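Search articles, authors, topics Go

Filed under: Law & Practice / Books / Charities

The Handbook That Lives on the Front Desk

12/24/25

There is a two-volume guide to charity law that I have now bought three times. The first copy went to a cousin who was starting an animal shelter and never came back. The second fell apart at the chapter on leases. The third is on my desk as I write, and I'm still finding things in it!

The guide is called Koo on Small Charities, and its current editor is Gangadharan Amin, a lawyer who spent the first half of his working life doing the books for choirs, clinics and one very disorganized sailing club. He took over the text when it was a thin paperback with a stapled index. It now runs to 2252 pages, and I would happily argue that the best of them are the ones on gifts of property.

Ask anyone who has run a small nonprofit what happens when a supporter leaves it half a house. The other half belongs to a brother, the brother lives there, and the will was written on a kitchen table. Amin gives this situation a full 123 pages. He starts with the wording of the gift, moves on to who has to sign what, and then spends a wonderful long stretch on the question of whether the charity should accept the thing at all. His answer is often no. I had never seen a legal author say so that plainly.

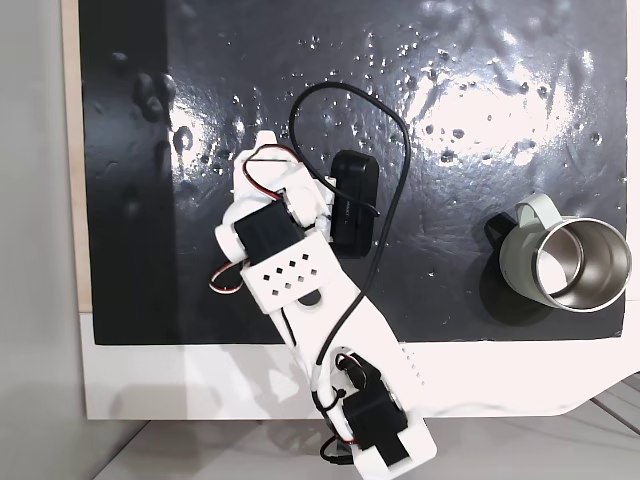

Donated equipment gets its own chapter in the new edition, and it's the part I've been reading aloud to people whether they want it or not. A gift of a piano or a van is fairly simple, Amin writes, because everyone knows what a piano is and what comes with it. Then he turns to technical gifts, and he wants the deed to spell out the parts. Take a white 3D-printed arm with black servo motors: does the gift cover the design files, and may the charity print another segment when one cracks? Who holds the rights in the shape? He has a model clause for it, four lines long, and it reads like something a person would say.

That chapter grew out of a dispute at Poltholm, a training charity that accepted a roomful of machines from a firm named Arnex and signed a one-page letter in return. The letter said "all items and related matter." Two years of correspondence followed over the word "matter." Man-sik Um, who advised Poltholm, let Amin print much of that correspondence in an appendix, and it is gripping stuff — really, I missed my stop reading it.

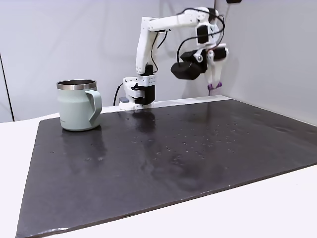

Um's own view is that most of the trouble could have been avoided with a schedule attached to the letter, listing each item and each right. Amin agrees, but he adds a point about timing. The schedule should be settled before the thank-you event is planned, while both sides can still change their minds without anyone losing face. Poltholm had already sent out 200 invitations.

The tax chapters are drier, though the worked accounts help a lot, and the section on trademarks is finally up to date. I do wish the index were better. "Raffles" sends you to "Lotteries," which sends you to "Raffles."

The print set comes from Cerent in a slipcase, with an update pamphlet promised every August.

Comments (3)

ledgerlady
We had the half-a-house problem for 10 years. Would have paid anything for those pages back then.

Tobin R.
Does the model clause work for software licenses too, or only for physical gifts?

marsh_street_choir
The raffles thing was in the last edition as well. I wrote to them about it!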